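Keeping Players After the First Season: Volunteer Work, Laundry and Travel in a Small Rugby Club

Project report, second year, Sport and Community Management
Kavonport College

1. Introduction

This report is about the women's section of Kavonport Rugby Club and the question why many new players leave after their first season. I chose this club for my placement as it is near to the college and I already knew the ground from watching matches there. The placement was ten weeks long, from the end of January until the beginning of April, and I was at the club two evenings in the week and on most Saturdays.

Before I started, I believed that players leave mostly for sporting reasons, for example injury or not being selected. My supervisor advised me to keep the question open and to look also at the ordinary work around the team. This was good advice and the report has changed a lot from my first plan.

2. The club

Kavonport Rugby Club has 254 members in total, including the juniors and the social members. The women's section was started five seasons ago with a group from the Moynihan estate, on the east side of the town. It plays in the lower regional division. The men's first team and the women's team share the main pitch, and the training pitch behind it has lights on one side only.

The section has one head coach, one assistant coach and a team manager. All three are unpaid. The team manager does the registration of players, the messages, the booking of the minibus and the washing of the shirts. In smaller clubs it is usual that one person does many things, but I did not understand how much time this takes until I followed it for some weeks.

The club receives a small support from a local haulage firm, Boltov, which pays for the minibus to four away matches each season. For the other away matches the players travel in their own cars and share the fuel.

3. Method

I used three methods. The first was a short questionnaire on paper and online. It was sent to all women who had been registered with the section at any time in the five seasons, which was 144 persons. I received 46 answers. Of these, 19 were from present players and 27 from women who had stopped.

The second method was interviews. I made eight interviews, five with former players and three with present players. Each one lasted between twenty and forty minutes. Two were done by telephone. I promised that no names will be in the report, so I use only words like "a former winger" or "a player in her second season".

The third method was observation. I wrote notes at training and on match days, and I helped with the kit. Helping with the kit was not in my plan in the beginning, but it gave me the chance to speak with people in a relaxed way, and some of my best notes are from there.

4. Results

4.1 Reasons for stopping

In the questionnaire, the former players could mark more than one reason. The most frequent was travel to away matches, marked by 15 of the 27. After this came work or family time with 13, and then "I did not feel part of the group" with 11. Injury was marked by 6 and lack of playing time by 4.

I had expected injury to be higher. In the interviews, two of the former players said that they had an injury, but that this was only the moment when they noticed they did not miss the club very much. One of them told me: "Nobody rang me in those weeks. I don't blame them, they were busy, but I thought, well, then I can stay at home." I think this answer belongs more to the group feeling than to the injury, although she marked injury on the paper.

4.2 Travel

The division covers a wide area. I added the distances of all away matches in the last season, there and back, and the sum is 2,101 kilometres. The longest journey is to Sarkeo, where the team must leave at half past seven in the morning to be ready for the kick-off at noon. For a player with small children this is a whole day, and for a player who works on Saturday it is not possible at all.

The present players do not like the journeys either, but they spoke of them in a different manner. Three of them said that the minibus is the best part, because there is music and food and everybody is together. When the team goes in cars, the new players are often in the last car, with whoever has a free seat. A player in her second season said that in her first season she travelled two times with people whose names she did not know -- and she was too shy to ask.

4.3 Kit and small tasks

The shirts belong to the club and are numbered from 1 to 23. After each match they go into one bag, and the team manager takes them home. She washes them on Sunday, dries them in her garage and brings them back on Tuesday. The socks and shorts belong to the players. It happens often that a sock or a training top is left behind, and then it goes in the lost property, which is on a shelf beside the boiler. In February I sorted this shelf and returned everything that had a name in it.

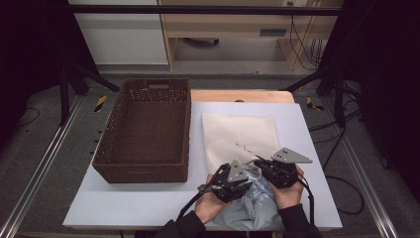
Figure 1. Basket and cloth on the table.

At the beginning I did not see the kit as important to my question. But in the interviews with present players, all three told me that they had a task in their first season. One had filled the water bottles, one had kept the match balls and the pump, and one had helped to write the match reports for the club page. None of the five former players whom I interviewed had a task of this kind. Eight interviews is a very small number and I cannot prove anything with it, but the difference surprised me.

I asked the team manager why the tasks are not shared more. Her answer was that it is quicker to do it herself than to explain it, and that she does not want to frighten new players with work. I can understand this. On the other side, one former player said she had offered two times to help with the washing and was told that it was fine, and after this she did not offer again.

4.4 Training evenings

Training is on two evenings, from seven o'clock until half past eight. The number of players changes very much with the weather. On the coldest evening I counted nine players, and on the best evening twenty-four. When there are few players, the coach does passing and fitness only, and the newer players told me they learn less about the rules of the ruck and the lineout, which are the parts they find difficult.

The clubhouse kitchen is open after training only when someone has the key. On the evenings when it was open, most players stayed for tea for half an hour or longer. On the evenings when it was closed, they went directly to their cars.

5. Discussion

The results suggest that the first season is difficult mostly outside of the eighty minutes of the match. Travel is the largest single reason, and the club cannot change the geography of the division. It can change how the travel is organised. If the lifts are planned by Thursday evening, and a new player always goes with someone from her own position, the journey can be used for learning to know each other.

The question of tasks is more complicated. There is a risk that new players feel used. In my opinion a small task with a clear end, for example the water bottles for one month, is different from an open request for help. It also takes some weight from the team manager, who told me she is not sure if she will continue after next season.

There are limits in this work. The questionnaire was answered by less than one third of the women, and it is possible that those with a bad experience did not want to answer, or the opposite. My observation was only in winter. I also became friendly with the team -- this helped me in the interviews, but it can have influenced what I noticed.

6. Recommendations to the club

The section should make a lift plan for each away match and send it two days before. New players should be placed first in the plan.

The washing of the shirts should go round between four or five persons. A written sheet with the temperature and the drying time can hang inside the door of the kit cupboard. The lost property should be put out in the changing room on the last training of each month.

Each new player should be asked, after her third or fourth training, if she would like a small task for one month. She must be free to say no.

A player who is injured should receive a call or a message each week from someone in the team. The assistant coach has already agreed to keep a list.

A second key for the kitchen should be made.

7. Reflection

I have learned that a questionnaire must be tested before it is sent. My question number six asked two things in one sentence, and I could not use the answers. I would also start the interviews earlier, as in March many players were tired or had exams and it was hard to find a time.

It was difficult for me in the first weeks to follow the talk in the changing room, with many short words and jokes. I wrote down the words I did not know and asked later. By the end I could take the notes much faster, and I was also invited to the end of season dinner, where I presented the first results on two slides. The club has asked to receive a copy of this report, and the lift plan will be tried for the first three away matches of the new season.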